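Adetetti Mercado - Ad Slot Manager for Small Publishers
Version 5, updated March 5, 2026

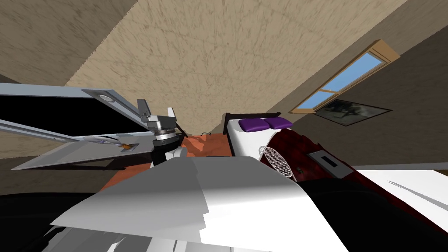 Adetetti Mercado lets you sell ad space on your own site, to your own advertisers, at a price you picked yourself. If you run a local news page, a hobby forum or a blog with a suspiciously loyal readership, you probably already have businesses asking what a banner costs. Mercado gives you something to send them besides a long email.

You mark the spots on your pages, set a rate for each, and Mercado builds a booking page. Advertisers choose their dates, upload their artwork and pay. You approve the ad or send it back. There is a box for explaining why, and "too much blinking" is one of the saved replies.

What's in it

Booking calendar for up to 2000 slots per site
Flat rate, per-day or per-click pricing
House ads for the weeks when business is slow
Size check on upload, so a banner meant for a billboard doesn't flatten your sidebar
Click and view reports your advertiser can read without calling you
Plugin for Tunlow sites, plain script tag for everything else

Backup network

Unsold slots can be passed to the Greson exchange or left blank. We like blank more than most ad companies do. Greson fill is off by default and you can block categories, including the one with the miracle vegetables.

Editions

Solo covers 1 site and 4 slots and is free. It carries a small Adetetti credit under each ad.
Studio covers 5 sites with no credit line. Billed yearly.
Press is a one-time license at $2195, installed on your own server. Updates are included until you get tired of installing them.

Requirements

A site where you can edit the page template. Mercado does not work on pages hosted inside social networks - we tried, they noticed.

Support

Email goes to Alaric Tillman, who wrote most of the booking code and takes bug reports personally. Replies come on business days. The old version 4 plugin stops getting fixes in September, so please move over before then. Your slots, rates and advertiser list come with you. Custom styling mostly does.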